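4.2 Reporting rules for tabletop scenes

We started the rules after the second round of runs at Mukholm, when it became clear that two of us had been filling in the scene sheet in different ways. Abbasi wrote down what was on the table. Filip wrote down what the task needed and left out the rest. Both sheets passed our own check. The scores could not be compared and we threw out that week.

So the rules below are narrow. They cover simulated scenes with a fixed work surface, one arm, and loose household objects. They don't cover mobile bases, people in the workspace, or deformable items (cloth, bags, cable). We tried to write one for cloth and gave up. See Section 6.

Rule 1. List every object on the surface, used or not. A task that only needs the drawer still gets a full list. Clutter changes the view, the planner's free space, and in our runs the failure mix. A bare line such as "standard clutter" is not accepted.

Rule 2. Name objects in plain words, color first. "Red plate," not the asset ID. The asset ID goes in a second column. Graders who did not build the scene have to be able to read the sheet against a render and find each item without help. Kiani tested this with graders from outside the group and the asset IDs alone were useless to them.

Rule 3. State the arm mount and the end effector, separately. Early sheets had one field for both. That was a mistake, people wrote the arm model and nothing else. The same arm on a pedestal and on a ceiling mount reaches a different part of the table, and a finger count tells you little about what the hand can get behind. A change in either one makes a new scene number.

Rule 4. Fixed furniture is part of the scene. Cabinets, shelves, boards, mounts. Anything the arm could hit goes on the sheet even if the task never touches it. Position is given to the nearest hole on the surface grid where there is one, otherwise in centimeters from the near left corner.

Rule 5. Render before and after the layout is frozen, from the grader camera. Not from the policy camera. If only one view can be kept then keep the grader view. Zamora argued for both as a hard requirement; storage ruled it out for the smaller teams and we left it as a recommendation.

Rule 6. Small parts count. Anything with a longest side under 60 mm gets its own line and may not be folded into "misc." This rule caused the most complaints. It also caught the most errors, mainly pieces that had been left on the surface from an earlier layout and were not on anyones list.

Rule 7. Start pose is part of the scene too. Record joint values, and record if the hand is open or closed. A run that begins with the hand at a handle is not the same test as a run that begins up high, and the two must not be pooled.

We applied the rules to the full Bruko set, 1,565 runs, using sheets that had been written before the rules existed. Of these, 204 runs had at least one object in the render that was missing from the sheet. In 9 runs the sheet named the wrong mount. We corrected the sheets and left the runs in. The alternative was to drop them, and Rizvi makes the case for dropping in Appendix B, fairly strong case too, but it would have removed nearly all of one team's work over what was a form problem.

Time cost. Teams that already kept notes found the new sheet short. Teams that did not, did not. We have no good measure here, only what people told us, and they told us different things depending on when in the project we asked. Jaleck moved to a script that fills the object column from the scene file, then has a person read it against the render. We think that is the right order. Script first, person second. The other way around people just trust the script.

Figure 7 gives the views used in grader training.
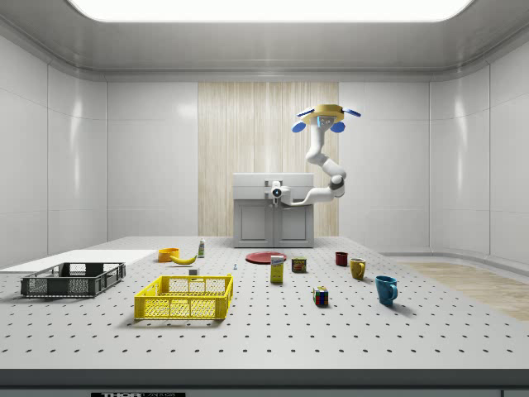
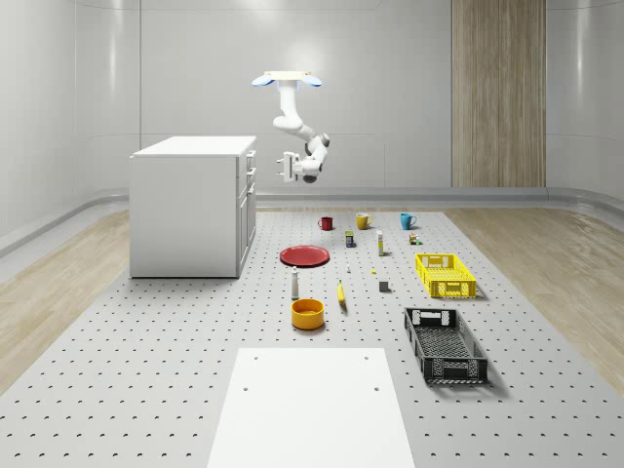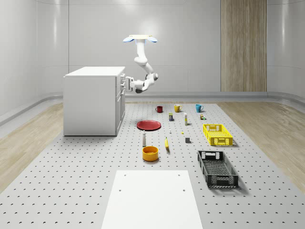 Figure 7. Simulated tabletop scenes, all with a red plate, a banana and three mugs on a perforated surface.

Grader agreement was weakest on Rules 3 and 7, and we now train on those two first. A grader reads a filled sheet, then gets a view, and has to say which fields the view supports and which it can't. The first view has the arm on a grey cabinet-like base with a four-fingered hand; the other two have it hanging from a ceiling mount with a parallel gripper. Graders rarely miss this when told to look at the mount. Under the old single field most of them skipped it. The second and third views are the harder pair. The mount is the same kind, the white cabinet is on the left in both, and what has to be noticed is the pose: gripper up high in one, right beside the cabinet near the top drawer handle in the other. By Rule 7 a run started from the one is not pooled with a run started from the other. A grader can't tell from a single view whether the drawer was later opened and should not write that it was. That went in the training notes after several of them did.

The same views serve for Rule 6. The tiny white piece and the tiny yellow piece near the red plate in the second and third views each get a line. So does the small dark gray cube. In the first view the item most often left off is the tiny blue-and-white one on the surface in front of the base. Graders don't agree on what it is, and the rule does not ask them to. "Tiny blue-and-white object, upright" is a good entry. A guess at the part name is a bad one.

Open points. We have no rule for lighting beyond "record the preset," and presets are not the same across simulators. We have no rule for crates: is an empty crate a container, or an obstacle? Right now it is whichever the task says, and an unused one defaults to obstacle. Filip would like a third class. Also the grid position in Rule 4 breaks down when an object sits between holes or tips during settling, for now we take the hole nearest the center of the footprint after settling and note the tilt in the last column.

Version control is by scene number plus sheet date. The sheet in use for this paper is dated July 29, 2026. Changes after that are kept on a seperate list and don't apply to the numbers here. The next revision is planned for September and will fold in comments from the Bhutto teams, who run two arms over one surface and have already found that Rule 3 needs a second row.

Related items
Scene sheets for two-arm setups: first notes from Bhutto
When to drop a run and when to fix the form
Start pose and pooled scores in drawer tasks
Reading a render: a short guide for new graders
Why we gave up on cloth (for now)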